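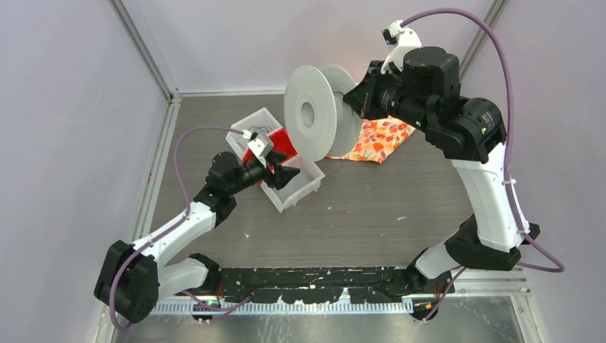 3.2 Surface finish and visible dust

Settled dust was scored by eye on gray, white and black finishes at the Rutherford and Lorkow sites. Each finish was rated by two observers under the same lighting, on a scale from 0 to 100. Ratings above 60 were treated as visibly soiled. The full set holds 2,674 ratings, collected over 8 weeks starting in April.

Figure 3. Gray wood-grain tabletop between pale walls.

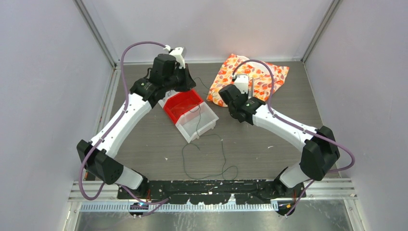
Patterned grays scored lower than plain black at equal dust load — the grain breaks up the contrast on which observers rely. Wieczorek and Dalisay reported the same effect for flooring. Scores for plain white varied more between observers and were left out of the fit in Section 3.3.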